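叠一件衣服要多久?我在旧衣整理日待了一个下午

2018年9月20日

先交代一下,我是一个衣柜门关不上的人。所以编辑问谁愿意去看Brorkura的旧衣整理日,我手举得特别快(顺便把家里两大袋旧衣服也拎过去了,算是公私兼顾吧)。

Brorkura是河边那家社区旧物店,开在老邮局的底层,门口有一棵很大的梧桐,很好认。他们从八月开始收秋冬的旧衣服,原本想着收到月底就差不多了,结果大家热情得很,一直收到上周末。负责整理的Ákos Kovács给我看了登记本,这一季收进来的衣服一共1,715件,大人的小孩的都有,最多的是毛衣和长袖,其次是牛仔裤,还有一件婚纱,现在挂在楼梯口,据说已经有两个人来问过价钱了!

我到的时候刚过中午,里面已经很热闹。靠窗一排是分拣的地方,先看领口、袖口和腋下,有破洞的放进蓝筐,掉扣子的放进旁边的纸盒,等着周末的缝补小组来处理。没问题的才轮到叠。我本来以为叠衣服谁不会呀,坐下来十分钟就被打回来三件。Ákos倒是很客气,把我叠的那摞翻过来,说:“你看,袖子都跑出来了。”我一看,还真是,底下露着一截袖口,像在跟人招手。

他的叠法其实不复杂,我在本子上记了下来,回家也照着试了。衣服先正面朝下铺平,从肩膀到下摆用手掌抹一遍,抹的时候往外推,别往里拢。两只袖子折到背后,折线对着领口的边,不要对着肩缝。然后下摆往上收一点,再对折一次。薄的T恤到这里可以再卷起来,厚的就别卷了,卷了占地方,也容易把领子撑松。帽衫的话,帽子先往下压平,最后盖在上面,不要塞进去。

最难叠的是深色的长袖(我个人意见)。黑的、深灰的,折进去的那一层根本看不清楚,你以为已经平了,拿起来里面还拧着一团。旁边一位阿姨叠得飞快,我偷看了半天,她的办法是两头先拉直,再放下,然后才动手折。我学着做了几件,确实好一些,就是胳膊有点酸。她说她家里四个儿子,全穿黑的,叠了二十年了,闭着眼睛都行。我信。

中间休息的时候有茶,有撒了糖粉的小面包,糖粉掉在深色衣服上特别显眼,所以吃东西要到走廊去,这一条写在墙上,字很大。我在走廊里碰到Javilier洗衣店的人,他们这次帮忙洗了90公斤的旧衣服,没有收钱,只收了洗衣液的成本。来的那位小伙子说,洗倒还好,最花时间的是掏口袋。掏出来的东西装了一小罐:硬币、发圈、电影票、一把不知道开哪里的钥匙。罐子现在就放在Brorkura的收银台上,要是您最近捐过衣服又正好找不到钥匙,可以去认一认。

下午四点多,叠好的衣服开始装箱。箱子是Barta仓库送来的,一共60个,侧面写尺码,上面写类别。我负责贴标签,这活儿适合我。长袖和卫衣装得最快,一层横着放、一层竖着放,压得很实。裤子慢一些,有拉链的要把拉链拉好,有皮带的先把皮带抽出来单独放。有一箱童装装完又倒出来重来了一遍,里面混进了一件大人的背心,没人承认是自己放的(不是我,我在贴标签)。
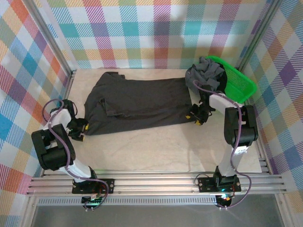

铺在浅色木台面上的深灰色衣服,看样子是长袖或卫衣,左右两头由机械臂夹着,中间还有一道皱褶。

这些箱子接下来去两个地方。一半留在Brorkura自己卖,另一半送到Dreltness,也就是城北那家新开的共享衣橱,住在附近的人可以登记以后免费拿,每人每次最多8件,小孩的衣服不算在里面。Ákos说,以前大家不太好意思进去拿,今年换成了衣架和穿衣镜,弄得像普通服装店,来的人就多了。我问他能不能也帮我把家里的衣柜弄成那样,他笑了笑,给了我一个空箱子。

说到价钱,店里的外套会挂在进门右手边,毛衣按颜色放在中间的大桌上,长袖和T恤统一放在里间的架子上。想挑厚外套的朋友最好早点去,去年不到三天就剩下特大号了。试衣间有两间,其中一间的帘子有点短,高个子的请用靠里面那间。付款收现金和银行卡,购物袋请自己带,店里的纸袋不多。

如果您家里还有想捐的,Brorkura下个月起改收围巾、帽子和手套,暂时不收大衣,没有地方挂了。衣服请洗干净、晾干再拿来,不用熨,口袋请自己先掏一遍,洗衣店的小伙子特意托我写上这一句。单只的手套也收,缝补小组拿去做杯垫,我看见了样品,挺可爱的,红色那只我差点当场买下来。鞋子这一季不收,有人把雨靴放在门口台阶上就走了,那双雨靴到现在还在台阶上,四十一码,有需要的可以直接拿走。

还想学叠衣服的人,下一次整理日仍旧在老邮局底层,下午一点开始,不用报名,直接推门进去就行,门有点重,要使劲。带一件自己平时最不会叠的去,Ákos会陪您一起叠。我打算带床笠。跟他说的时候,他沉默了好一会儿,然后说床笠他也不会,得去问那位有四个儿子的阿姨。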